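Ticket 1023: Shelf-to-bin chore stops before the reach
Project: Plelodero
Opened by: Melur Khoo
Status: Open, workaround in place
Last edited: October 26, 2025

Summary

The tidy-up routine walks to the yellow shelf, raises the left hand and then waits until the step times out. No error, no fault light, nothing dramatic in the log except the same line over and over: "reach target rejected, retry." Timeout is 60 seconds. Walking and turning are fine. I want this one solved badly because it's the last thing between us and a real chore done start to finish, and I think we are so close!

What the chore is

Take the black cubes off the lower yellow shelf one at a time, turn, set each one down at the gray bin, go back for the next. A six-year-old would be bored by it. For a machine it's a lovely test, with a bit of everything in it (walking on carpet, judging a shelf edge, picking up something dark, putting it down gently). The round gray pieces behind the cubes stay where they are. So do the black things on the top shelf.

For today's runs I kept the drop-off as the two oval trays on the cardboard across the bin. 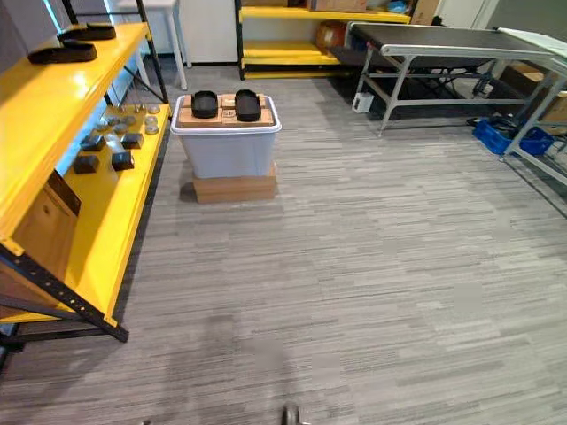
Faizal Latuheru: Before you touch the arm settings, check what shelf height it thinks it has. We had the same retry line in June with the Andov planner and it was a stale room map. Also, I'd hold off on saying a robot can tidy a room. It can tidy this shelf, on a good day, if the map is right. My kitchen drawer would finish it off.

Reply from Melur Khoo:

Fair on the kitchen drawer. I still say the gap is smaller than it was. Last year the walking alone would have been its own ticket, and now I forget to even mention it.

Steps tried

1. Restarted the planner only. Same stop.

2. Full restart, robot and base station. Same stop, though the startup warning about the wrist went away, so that was a bonus.

3. Checked the stored map as Faizal suggested. He was right that it was old. The shelf was saved 36 mm lower than it is. Fixed the number, saved, reran. The hand now comes up to a better height and the first reach attempt is accepted. Then it drops the target again and goes back to waiting. Progress!

4. Turned off the "avoid shelf edge" margin for a single run with my thumb on the stop button. It went for a cube, closed on it and lifted. I may have cheered. I don't want to leave that margin off, so please don't copy this as a fix.

5. Put the margin back at half its old value. Got 3 clean picks in a row, then a stall on the last cube.

Steps 4 and 5 tell me the grip is good and the walking is good, and that the planner is being too shy near the front ledge.
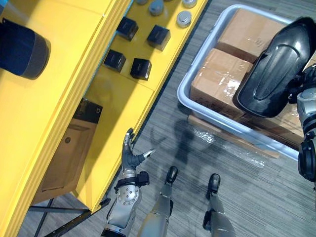 The margin gets applied twice, I'm fairly sure: once by the map and again by the arm planner. With the old wrong height it hardly mattered, as every reach was refused anyway. With the right height, whichever cube is nearest the ledge falls inside the doubled zone and gets refused. That fits the log for every stall I've had since step 3.

Workaround

Use the corrected map and the half margin. If it stalls, send "skip item" and let it carry on. Someone has to stay within reach of the stop button the whole time.

Still to do

Find where the second margin is added. Zubaida Rana has the Sugiyama config from the older arm and will compare the two files.

Rerun with the full margin applied once, all four cubes, no skips.

After that, try the same chore with the cubes shuffled. I'd love to try cups too, but that's a separate ticket.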